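3.2 Cleaning habits and the choice of wall covering

The second part of the survey asked residents how the wall covering in the kitchen or bathroom changed the way they clean. We received 1,625 questionnaires from the two districts, Escobedo and Bakik, and 1,394 of them were complete enough to be used in the analysis. The questionnaires with missing answers were mostly from tenants who had moved into the dwelling very recently and could not yet speak about their habits.

In the interviews, which were made before the questionnaire was written, many residents separated two things that the literature often treats as one. The first is how clean a wall is. The second is how clean it looks. Orozco and Montoya have already proposed this distinction for floors, and we found it useful for walls too. A plain white wall shows every mark, and its owner wipes it often. A wall of small tiles in mixed tones hides the marks, and the owner may leave it for a long time without feeling any guilt. One resident of Bakik told us that she chose a mixed pattern for exactly this purpose and would choose it again.
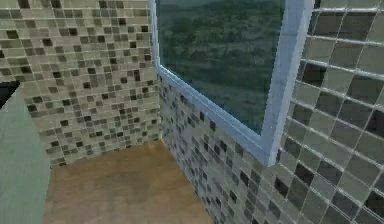 Figure 4. Small rectangular tiles in staggered rows, with dark tiles scattered irregularly among cream, beige, taupe and light gray ones.

The grout is a different matter. Residents complained about it more than about the tiles themselves, and the complaints were stronger when the tiles were small. This is easy to understand, as a smaller tile gives more length of joint for the same area of wall. Light grout was described as beautiful in the first year and as a burden afterward. Several residents said they had bought a special brush, used it with great energy one time, and then put it away - a pattern that Rosales also observed in her study of the Zovasero apartments.

We must be careful with the interpretation of these answers. People who like to clean may also be people who choose a plain wall, and in this case the covering does not cause the habit. To examine this point we compared owners, who usually selected the covering, with tenants, who did not. The difference between plain and mixed walls was present in both groups, but it was weaker among tenants. We therefore think that part of the effect comes from the wall and part from the person, and our data do not allow us to say how large each part is.

Age of the building had a smaller influence than we expected. In the older blocks of Escobedo the joints were often repaired by the residents with whatever grout was in the shop, so that one wall could have joints of different tones. The owners of such walls did not report that they clean less. They did report, more often than others, the wish to replace the wall completely, and we return to this wish in Section 3.3, together with the question of cost.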